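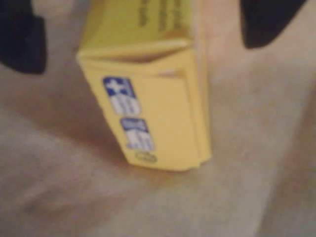 Cuvcombe Carton, Yellow, Tuck End

The Cuvcombe is a long, narrow cardboard carton with a folding flap at the end. Zorkelitz sells it empty and flat, in packs of 9, for small shops and home sellers who pack their own goods. It comes in pale yellow only. The white version was dropped in January and will not be restocked.

What it is for

Most buyers use it for things that are longer than they are wide: candles, rolled cloth, brushes, tubes of cream, small bottles with a sleeve of tissue. It will stand on its end on a flat shelf. On cloth or padding it tends to lean, so lay it down if you are packing on a bed or a covered table.

The board is light. It is meant as an inner box and should go inside a mailer or a larger carton if you are sending it by post.

Printing

Text can be printed along the length of the box and small marks on the end panel. Blue on yellow holds up well and costs the same as black. We print up to 3 colors per order. Send artwork to Stamatia Mitsotakis-Vlachou at the print desk — she will reply with a proof before anything is run. Very thin type does not print cleanly on this board.

Folding

Open the carton and square it up with your hands. Fold in the side tabs, then bring the end flap over and push the tongue in until the crease sits level. Do the other end after filling. If the flap springs back, run a thumbnail along the crease and try again.

Sold alongside

The orange Itora goes out on many of the same orders. It is a separate item with its own page and its own delivery time, normally 2 working days longer than the cartons.

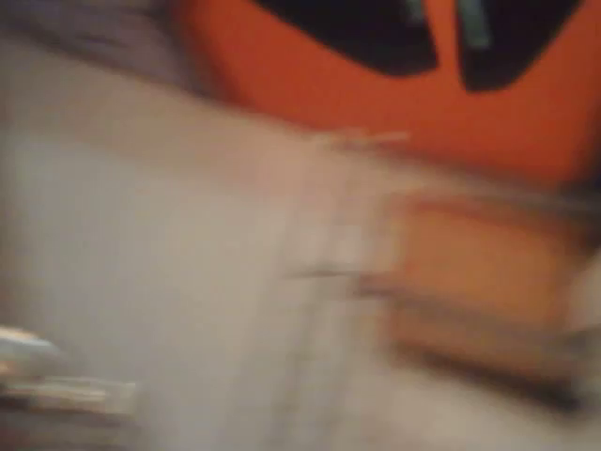
Orange with black, close up.

Ordering and delivery

Cartons leave the Stamatopoulos warehouse within some 11 working days of an approved proof. Plain ones go sooner. Orders can be changed up to the point of printing, and plain cartons can be returned if the band is still on the pack. Printed cartons cannot be returned unless the fault is ours.

Store them flat and dry, away from direct sun. The yellow fades in a shop window.

Trade accounts and larger runs: ask for Apostolos Kontogiannis.

Page last changed March 14, 2026.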